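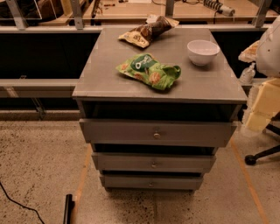 Figure 6.1. The cabinet top used in this chapter, with two snack bags and a small bowl on it.

Chapter 6
Learning to Handle Things That Crumple

Most of the objects we have met so far in this book have been polite. A block stays a block. If you know where one corner is and which way the block is turned, you know everything there is to know about where the rest of it has gone, and you can write that down in a handful of numbers and get on with your afternoon. Chapter 5 leaned on this very heavily (perhaps you noticed!), and I promised there that we would pay for it later. Well, later has arrived, and it has brought snack bags.

A bag of chips is a wonderful thing to study, and I say that as somebody who has now spent three winters studying them. It folds, it twists, it catches the light in a new way every time it is nudged, and the picture printed on the front bends along with it. Two bags of the same brand, dropped on the same cabinet from the same height, will hardly ever look alike. A bowl, on the other hand, looks much the same from wherever you stand. Put the two kinds of object side by side and you have a small, cheap and surprisingly hard test of whether a robot has learned something general or has only memorized one tidy arrangement.

The test we will follow through this chapter is called the Tarkstead tabletop protocol, after the town where Efa Gape and Vojtěch Charvát first wrote it out on the back of a delivery note. It asks for a flat surface at about the height of a bedside table, a few household objects, and an arm that comes in from one side. People have since added to it and argued with it, and you will meet some of those arguments in Section 6.4, but the bones of it are as they were.
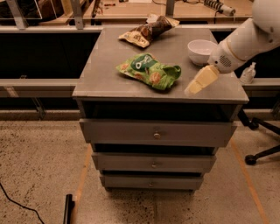

The reason for bringing the arm in from the side, and from fairly high up, has to do with what gets hidden. Every robot that watches its own work runs into the same nuisance, namely that at the very moment when it most needs to see the object, its own hand gets in the way. We call this self-occlusion, and you already know it well if you have ever tried to thread a needle under a desk lamp. An approach from the side leaves a good part of the surface in view for most of the reach, though whatever sits on the near side of the arm's path may still disappear for a while. The learning method has to cope with that, and how it copes is a large part of our story.

The method itself is imitation learning, which you met briefly in Chapter 2. A person guides the arm through a task, the cameras and joint sensors keep a record, and afterward a network is trained to produce the same kind of motion when it is shown the same kind of view. The Floren data set, which we will use for all the exercises, holds 2000 of these guided runs, split among 19 tasks. Please don't be put off by the size of it. The first exercise needs only 16 runs, and an ordinary laptop will get through them while you make tea.

There is one choice I would like you to think about before you turn to Section 6.1, and it is the choice of what counts as a run worth keeping. Suppose the person guiding the arm comes down a little too far to the left, pauses, backs up and tries again. Should that run go into the training set? When I was a student the answer was a firm no, and we threw such runs away by the boxful. I have since come around to keeping a good share of them, on the grounds that a network which has never seen a wobble has no idea how to get out of one.
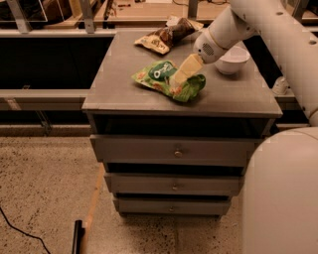
Dwynwen Pugh, reading a draft of this chapter, wrote in the margin that I was being far too generous. Her view is that a hesitant run teaches hesitation first and recovery second, and that unless the pauses are trimmed out, you end up with a robot that stops over every bag as though it had forgotten why it came. She would keep the correction and cut the dithering before it.

I think she has a fair point, and I have changed the second exercise to take it in. You will train the same network twice, once on the runs as they were recorded and once with the pauses removed, and compare the two on bag positions that neither has seen. Keep your notes from both, since we come back to them in Section 6.5.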